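Print this story
E-mail this story

Nerwood College will begin screening all entering students for food insecurity in August, following a one-year trial that found that many of those who qualified for campus meal aid had never applied for it. The Faculty Senate approved the measure on May 8, 2024, with an amendment limiting how long individual answers can be kept.

The screening consists of two questions added to the online registration form. The first asks whether the student worried in the past year that food would run out before there was money to buy more. The second asks whether food did run out. A student who answers "often" or "sometimes" to either question is shown a page listing campus and county aid, with a box to check if the student wants a call from the Thiele Center, the college's office for student health and basic needs.

Both questions may be skipped. Skipping them does not hold up registration and is recorded as a blank.

The trial covered students registering at the Skirnel Campus. Of 3,782 students who were shown the questions, 1,700 reported worry about food, actual shortage, or both. Only 60 of those students had an application for meal aid on file at the time they registered. The report to the Senate does not estimate how many of the rest would have met the income limit, which is set by household size and was not part of the form.

Response patterns differed by enrollment status. Part-time students were more likely to skip the questions, and students with dependent children were more likely to answer both. The report cautions that the form was offered in English only and that the figures should not be applied to the college's other campuses, where bus service and the distance to grocery stores are different.

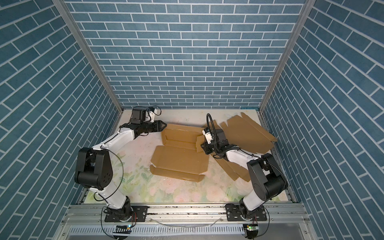 Tiruwork Belay told the Senate that the low number of applications had less to do with pride than with paperwork. The old form asked for a lease, a pay stub and a signed statement from a parent, Belay said, and a student sleeping on a cousin's couch could not produce any of the three. Belay asked that the college accept a student's own signed statement of income for the first semester and check documents later.

That request was adopted in part. Under the approved text, a student may receive meal credit for the first eight weeks of a semester on a signed statement alone. Documents are required for the remaining weeks. The parent statement has been dropped for students of any age.

Debate centered on records. The draft would have stored each student's answers with the registration file for the length of enrollment. Several senators objected that advisers and coaches can open that file, and that a student could reasonably fear being treated differently. The amendment moves the answers to a separate table open only to Thiele Center staff and requires that they be deleted at the end of the academic year. Totals by campus and enrollment status will be kept for reporting.

The aid itself will continue to be issued through Sundum, the card system already used in the dining halls. Credit is loaded to the same student card used for ordinary meal plans, so a cashier's screen shows a balance and no source. The maximum number of active aid accounts will be raised to 2,000 across all campuses — the present system limit — and a waiting list will be opened if that number is reached. Students with children under five will be placed first on the list.

A second proposal, to extend pantry hours at Skirnel into the evening, was sent back for a cost estimate. The pantry now closes before most night classes begin. Senators asked that the estimate include refrigerated lockers, which would allow pickup after the desk closes.

Students already enrolled will not see the new questions until they next register, but may request meal aid at any time through the Thiele Center. The revised application is two pages long and will be available on paper as well as online. Translations of the form are to be completed before the spring registration period.

Print this story
E-mail this story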